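Grumero Simulation Track: Frequently Asked Questions

Last updated in May. Questions not covered below go to the track coordinator, Fernanda Magalhães, through the contact form on the team portal.

Who can enter?

Any student team with up to 4 members and one faculty or staff adviser. Members may come from different schools. A student may be listed on one team only. Advisers may review code but may not commit to the team repository.

Do we need a physical robot?

No. The whole track is run in simulation. Teams submit a controller, and the organizers run it on the scoring server. The hardware track, Skatitz, has its own rules and its own entry form.

What software is required?

The Girnuteo scene package, the track interface, and a Linux machine that can run both. A graphics card is recommended for rendering but is not needed for the state-only mode. Use the package build posted on the portal. Scores from older builds are not accepted.

Which languages can the controller be written in?

Python or C++. Other languages are allowed if the team supplies a container that exposes the same network interface. The default port is 3023. If that port is taken on your machine, change it in the local settings file and leave the submitted file alone.

How many scenes are there?

The practice set has 216 scenes. The scoring set is separate and is not released until results are final. Both sets are drawn from the same object library, with different rooms, tables, lighting and object placement.

How long does a run last?

Each run stops at 900 simulated seconds or when the controller sends the done signal. Wall-clock time is not scored, but a controller that sends no command for a full minute is shut down and the run is recorded as incomplete.

How is a run scored?

Points are given for each target object moved into its goal region and released. Points are taken off for contact between the arm and the table, for objects knocked to the floor, and for joint limit faults. The full point table is in section 4 of the rules.

Can we use a trained model?

Yes. Weights must be included in the submission and must load without a network connection. State the source of any training data in the report. Từ, the baseline controller supplied with the package, may be used as a starting point if it is credited.

Why does my planner fail when there is a tall object on the table?

Most failures of this type come from a fixed approach height. The baseline lifts to a constant height before moving sideways, and that height does not clear the statue when it stands next to the gripper. Check the whole arm against the collision model, including the wrist, and plan the sideways move from the object bounds.
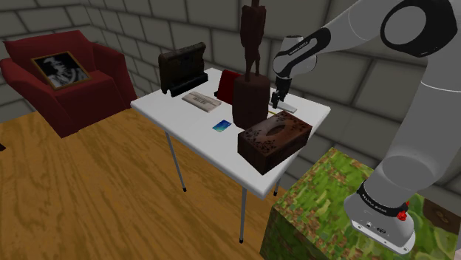 Do objects near the table edge count as valid targets?

Yes. An object may overhang the edge at the start of a run. It counts as dropped only if it touches the floor.

Are the chairs and walls part of the collision model?

Yes. All room geometry is active. Furniture away from the table is never a target.

Can we resubmit?

Until entries close, yes. The most recent valid submission is the one scored. A submission that fails the load check does not replace the previous one.

Where are the logs?

Each run writes a log file to the output folder, named by scene number. Attach it to any support request, along with the package build number.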